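Magazine / Features / Automation

2019-12-02
By Marion Paterson

I had meant to stay an hour at the Atudance open day, just long enough to shake a few hands and be home to Baltholm before supper. I stayed for four, and I would have stayed longer if they hadn't started stacking the chairs.

The workshop sits at the far end of the old Vermeulen building, up a ramp and past a coffee urn that was already running low when I got there. More than 92 people had signed the guest book by noon — schoolkids, retired machinists, a couple who told me they'd only come in to get out of the wind — and most of them ended up where I did, with their noses close to the robot cell in the back room.

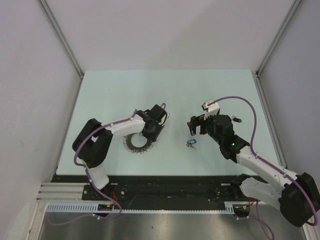 Two arms at one table: the left over a black ring fringed with fine wire loops, the right beside a set of keys with a blue tag.

Boyang Jin, who has been with the Ukatau project since July, was answering questions beside it, and he has the patience of a good piano teacher. A boy of six wanted to know if the arms ever bumped into each other. "Oh, sure," Boyang told him, and then he explained, with both elbows out for demonstration, how the two of them have to share the space in the middle.

What the team cares about is small, awkward, everyday stuff. Keys are a favorite of his, he said, and I could see why once I thought about my own ring, which never lies the same way twice and slides around when I grab for it in a hurry (I'm always in a hurry!). A neat steel block is easy by comparison, and he sounded a little bored even talking about one.

I asked him how long before something like this could tidy my kitchen drawer. He laughed and asked what was in the drawer, and when I'd finished telling him, he went to get us both some coffee.

Letters to the editor: Write to our features desk | © 2019 | Back to top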